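# Section 3: Good Practice for the Hand-Held Gripper

Issued by Zollstead Technical Services, 2018-01-23. Applies to all operators working under procedure 1867. 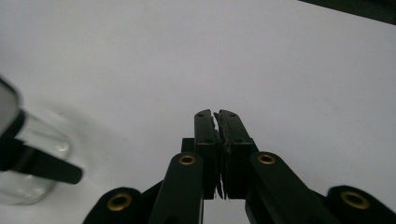 ## 3.1 Purpose and scope

This section sets out the rules for preparing, handling and storing the hand-held gripper at a tabletop station. It applies to recorded work and to practice sessions. Operators shall read it in full before their first session and again whenever a new revision is posted.

Fitting new pads and adjusting the linkage are covered in Section 5. Operators who have not signed the Section 5 training record shall not carry out either task.

## 3.2 Inspecting the fingers and pads

1. Hold the gripper with the fingers pointing away from the body. Keep the free hand clear of the linkage arms.
2. Look at the seam between the two fingers. The inner pads wear along this line first, and the edge becomes jagged.
3. Check the seam for fragments standing out from the pads or hanging below the fingers. Record what is found on form 112, including the side and the height along the finger.
4. Check that the screw holes in the fingers are free of debris. Do not clear them with a blade or a needle.
5. Look at the brass rings at the pivots. Each ring shall sit flat in its arm.
6. Open and close the fingers slowly, 2 times. The movement shall be even on both sides.

**Note:** A rough pad edge does not by itself take a gripper out of service. The station lead decides, using the wear chart kept with form 112.

**Caution:** Do not pull or trim loose pad material. Pulling can lift the pad from the finger and change how it meets the opposite side.

## 3.3 Preparing the work surface

1. Use a plain, matte tabletop. Glossy covers and patterned mats are not permitted at a recording station.
2. Wipe the surface with a dry cloth before the first task and after any task that uses powder or liquid.
3. Place objects according to the task card. Containers with a lever, spout or hinged part shall be set down in the direction shown on the card.
4. Leave enough open surface for the gripper to approach without passing over another object.
5. Check the lighting. Soft shadows beside objects are acceptable - hard shadows that hide an edge are not.

**Caution:** Glass containers shall be gripped only when the task card calls for it. If glass is chipped or cracked, stop work and inform the station lead.

## 3.4 Handling during a task

1. Start each task with the fingers in the position stated on the card.
2. Close the fingers at a steady rate. Do not squeeze further once the object is held.
3. Never use the closed fingers to push, pry or tap.
4. If the pads slip on the same object 3 times, end the task and repeat the inspection in 3.2.

## 3.5 Storage and reporting

Grippers shall be stored upright in the Plovby rack with nothing resting against the fingers. Completed forms go to Parvaneh Ghaffari at the end of each shift. Questions about pad wear should be sent to Kourosh Tehrani, who also keeps the wear chart.

The next review of this section is due in September.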